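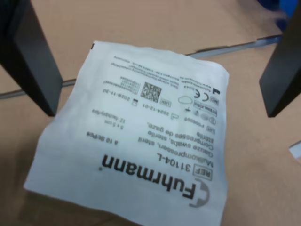 The Supplies and Stores Group of the Avstead Community Clinic met in the second-floor meeting room at 2:00 p.m. in July. The chair called the meeting to order and confirmed that a quorum was present. Apologies had been received from the pharmacy representative and from the night desk. The first matter was the review of wound dressings, carried over from the previous meeting, and the stores lead opened with sterile gauze swabs. The swabs under review are the Fuhrmann ones, in the white paper package with the name in bold black letters. Members agreed that the name is easy to read at arm's length. The nursing representative observed that paper packages crumple readily and asked that the group settle what degree of wrinkling is acceptable before a package is withdrawn from use.

## 1. Minutes of the previous meeting

The minutes were approved with one correction. Under "Treatment Room Shelving," the word "upper" was changed to "lower."

## 2. Gauze swabs: condition of packaging

The group discussed the question raised by the nursing representative at length. Current practice differs between the two treatment rooms. In Room A, any creased package is set aside. In Room B, a package is set aside only if the paper is torn, punctured, stained or open at a seal. The stores lead reported that 137 packages had been set aside in the last quarter, almost all of them from Room A.

The infection control representative stated that creasing alone had not been treated as damage in the clinic's written procedure, but that the procedure did not say so in plain terms. Several members asked for clearer wording.

**Decided:** A package with light wrinkles may be used if the paper and seals are intact and the expiration date has not passed. A package that is torn, punctured, damp, stained or open at any point is to be discarded. Any package about which a staff member is in doubt is also to be discarded.

**Action:** Infection control representative to revise the procedure and circulate it before the next meeting.

## 3. Drawer storage

It was reported that the drawers in Room A are overfilled and that packages are being bent when the drawers close. The Gado drawer inserts purchased for Room B have worked well, and staff there asked that the dividers be left as they are.

One member proposed moving all dressings to open bins. This was not supported. The open bins are next to the hand-washing sink, and the group did not wish to keep paper packages within reach of splashes.

**Decided:** Gado inserts to be ordered for Room A. No drawer to be filled above the divider line. Packages to be placed with the printing upright and facing the front.

**Action:** Stores lead to place the order. Room A staff to clear the drawers beforehand.

## 4. Stock count

The stores lead presented the count for the main supply room. Gauze swabs of all sizes stood at 2,326 packages. The count differed from the ledger by 19, which was traced to a delivery entered under adhesive tape. The ledger has been corrected.

Members asked whether the smaller sizes should be counted separately. The stores lead agreed to do this from the next count onward but noted that the present form has no column for it.

**Action:** Clinic office to add a column to the count form.

## 5. Suppliers

The contract with Caron for general dressings comes up for renewal in the fall. A quotation has also been received from Braltora. The two quotations could not be compared directly, as Braltora had priced by the carton and Caron by the package. The chair asked that both be restated on the same basis.

Delivery times were also raised. Two Caron deliveries arrived after the receiving desk had closed and were left in the side corridor overnight. The group considered this unacceptable for sterile goods.

**Action:** Clinic office to request restated prices from both firms and to remind Caron of receiving hours.

## 6. Other business

The label printer in the supply room is out of service. Handwritten shelf labels may be used in the meantime, in block capitals.

The request for a second step stool was approved.

## 7. Next meeting

The next meeting will be held in the same room at 2:00 p.m. and will be limited to 30 minutes, with the supplier quotations as the first item. The meeting adjourned at 3:10 p.m.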